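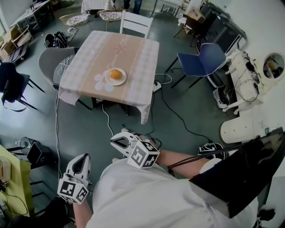 A hand-held gripper in each hand and a bun on the plate, at the Leltgate student robotics club.

Leltgate club sets the table for its robot project

The student robotics club at Leltgate has spent its winter on table manners, and the members are having a great time with it. Their project, called Pramanik, is meant to teach a robot to serve a simple snack: pick up the food, put it on a plate, leave the tablecloth where it was. Easy for a person! Much harder for a machine that has never seen a bun before.

So the students do it first. They take turns at the table with a pair of hand-held grippers, working through the same small jobs again and again while the moves are recorded. By the end of December the club had saved 1699 recordings, well past what it had hoped for when the project began, and the members are now sorting the good runs from the clumsy ones.

"You think you know how to pick up a piece of bread, and then you try it with two jaws and no fingers," said Somtochukwu Fashola, the student who leads the project. "My first tries were terrible. I squeezed everything. Now I catch myself planning how I'm going to grab my lunch." 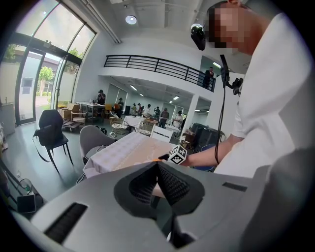
Textured finger pads on one of the grippers, with the checked tablecloth beyond.

Each turn lasts 20 minutes, and then somebody else takes over. Fashola says tired arms make for sloppy recordings, and the club learned early on to stop before that point. Between turns the students change the setup a little, with a plate moved closer or a different cloth on the table, so the robot won't be thrown off by a new place setting.

The club has 12 members this year, several of whom had never touched a robot before they joined. New people start on the table work right away, and the programming comes later, once they have a feel for what the machine is being asked to do.

Next up is the Setitz, a student contest where teams have their robots lay out a snack for two in seven minutes. Leltgate is entering for the first time, under the team name Drumness. Sign-up for new club members opens 01/01/2025, and no experience is needed.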